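Keeping a repair shop open in Stemmont

9/27/22

The furniture repair shop on the east side of Stemmont opened in 2000. Its owner had worked for 12 years before that in the finishing room at Tremus, a maker of dining sets in Mallcombe, and left when the plant moved its spraying to another state.

"I didn't have a plan," she says. "I had a van and a set of scrapers. I put a card up in the hardware store and a man called me the same day with a dresser that had been in a flood."

She kept the dresser for most of a winter. The veneer had lifted on both sides and the drawers would not move. She charged too little for it, she says, and she would do it again, as his sister and two neighbors became customers afterward.

Most of her work now is tables. People bring them in with white rings, burn marks, nail polish, and candle wax. The rings are the easiest part of the job. A white ring is usually in the finish and can often be rubbed out. A black one has gone down into the wood, and then the top has to be stripped.

"They always apologize," she says. "They tell me who did it. I don't need to know who did it."
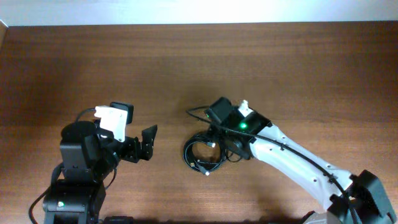 A reddish-brown wooden tabletop with the grain running left to right.

She is careful about what she takes on. Before she gives a price she wants to see the underside, where an old repair is easier to find. She has turned over tables held together with drywall screws, and one with a broom handle glued in as a stretcher. Work like that adds hours - sometimes more than the original damage.

She does not push customers toward a full refinish. If the top is sound, she cleans it, fixes the one bad place, and waxes it. Last May a couple asked her to strip a Kröger sideboard down to bare wood, and she talked them out of it. They took it home with its old color and a new hinge.

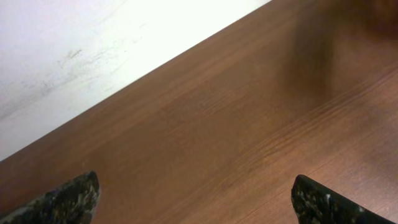 What should people clean a wooden table with?
"A damp cloth and then a dry one. I don't like the sprays. They build up, and then I have to take them off before I can do anything else."

The shop has one other worker, a former school bus driver who came in to learn chair caning and stayed. He does the seats and the deliveries. There were 67 jobs on the books last year, and she would like that number to come down a little. Her hands hurt in cold weather and she has stopped doing large wardrobes.

She has thought about selling. Someone from Mallcombe made an offer for the building, but he wanted it for storage, and the talks ended there. The lease on the side room runs for 10 more months. After that she may give it up and work only in the front.

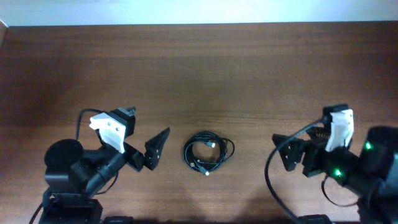

Would she tell a young person to take up the trade?
"I'd tell them to work for somebody else first. Learn on their tables. And learn to write a bill, which took me longer than learning to use a scraper."

The shop is closed at lunchtime. Customers with large pieces are asked to call before they load the truck.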